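Search this site... Go
Home Reviews Kitchen Garden Office Contact

Vilolley standing desk mat, reviewed by Darragh Coughlan

Vilolley says this mat will take 2,000 hours of standing before the foam gives. I can't check that. I've had it since October and put in 122 hours, and the heel end already feels thinner to me than the toe end.

It's comfortable, I'll grant that. My knees complain less by four o'clock. But so did they on the old Paltberg mat, which cost half as much and didn't smell of tires for a week. The "posture ridge" down the middle is a bump. I trip on it.
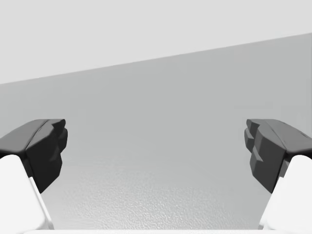
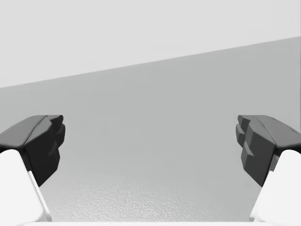
Cleaning is where the box copy really stretches things. "Wipes clean" means it wipes clean of water. Coffee took me three goes with dish soap and left a ring anyway. The corners curl as well, and seven nights under a stack of books didn't flatten them.

Wanpen Petchrat has the same mat in the smaller size and likes it more than I do, though she mostly sits. I'd wait for a sale, or buy the Paltberg.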